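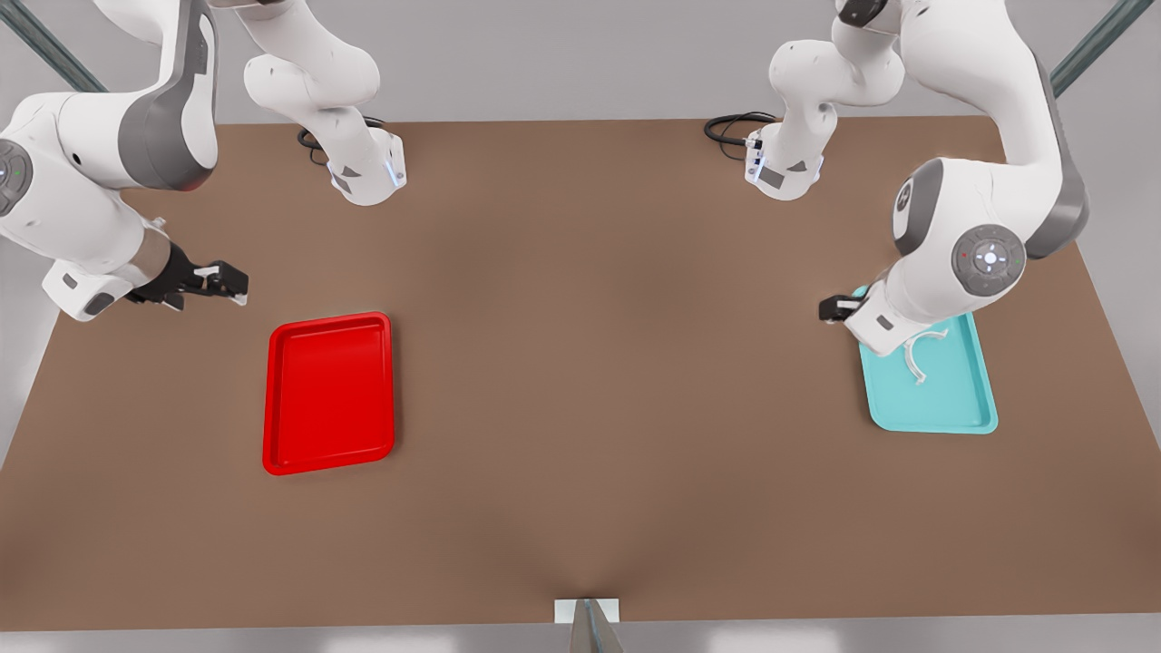
Reading a magazine cover: notes for week two

Hello again. These are my notes from the second session of the popular magazines module, tidied up a bit and with the bits I rushed put back in. If you missed it, you can get through the whole thing in half an hour, and you'll want a magazine next to you while you do. Any glossy will work. Fashion, celebrity, homes, hair, I don't mind, as long as it has a person on the front.

Last time we talked about who buys magazines and where they sit in the shop. This week is all about the cover, and next week we go inside.

1. The masthead

The masthead is the title at the top. On an established title you'll often find the star's head sitting in front of it, so a letter or two disappears. A brand new magazine can't really do that, as you don't know its name yet. I showed you two issues of Mutis, the fashion monthly I keep going on about, one from its first year and one from last July. In the early one the whole name is clear and the model has been shifted down the page to leave room. In the July one her hair wipes out most of the U and the T, and I still knew what it was from the other side of the newsagent's.

Have a look at yours. Which letters are covered? Could a stranger still read it?

2. The cover star

Somebody in the class asked why it's nearly always a singer or an actress these days and hardly ever a model. Mostly it's about having something to talk about. A star with a new series or a tour comes with a ready-made interview, and her fans will buy a magazine they'd never normally pick up. I have done this myself (more than once, and I still have them all in a box).

Things to write down about your cover star:

Where is she looking? Straight at you is the usual thing, and it works a bit like someone catching your eye at a party.
How much of her is there? Head and shoulders feels friendly. Full length is usually there to sell you the dress.
What is she promoting? It will be somewhere, though you may need to turn to the interview to find it.
Who made the clothes? The credit is normally in tiny type on the contents page.

That last one is worth a minute. My July Mutis has a coat by Boersma on the front, and then Boersma has the double page advert straight after the cover. I can't tell you the two are connected! What I can tell you is that it happens often enough for you to start keeping a note of it.

3. Cover lines

Cover lines are the short bits of text down the sides. The biggest one is called the main sell and it normally goes with the star. All the others are there for people who don't care about the star, so you get a diet one, a money one, a relationship one and something about shoes.

Count the numbers, too. Editors love a number. My favourite from the pile was "1,007 little ways to look lovely", which I'm fairly sure includes the adverts. The seven on the end is what makes it. A plain 1,000 sounds like somebody guessed, and 1,007 sounds like somebody sat down with a list. We also had "70 party dresses" from the same shelf, and a few of you did check, and got to 70 only by including the skirts. I was delighted with that.

Watch the wording as well. "Her secret heartbreak" can turn out to be a cat. A question mark on a cover line nearly always means the answer inside is no, or that they never found out.

4. Colour and type

Keep this simple. Most covers use three colours of lettering at the most, and one of them is usually picked out of the clothes or the lipstick. If your star is in a green dress, look for green words. Celebrity weeklies break this rule all the time, with yellow on pink on red, and that's part of how you can spot them from a distance. Trurero, the gossip weekly some of you brought in, had so many starbursts on it that we lost track of which story was the main one.

Serif type (the kind with little feet) tends to go with expensive things. Chunky capitals tend to go with a break-up.

5. The small stuff

Price, date, barcode, website, free gift. The price is often hidden in the barcode on a pricey title and shouted in a circle on a cheap one. The free gift matters more than you'd think. I bought three copies of Arimeck one summer for the mascara and I have never read any of them.

For next week

Pick one cover and write me some 2,000 words on it. That sounds a lot but you'll fill it once you get going. Use the headings above if they help. Please attach the cover, or a decent copy of it, and tell me the issue it came from. I'd like at least one paragraph on who you think the reader is and what on the cover made you think so, as last year people described everything beautifully and forgot that part.

Hand them in at the start of the session. Bring the magazine as well, as we'll be pulling the contents pages apart and you'll need scissors.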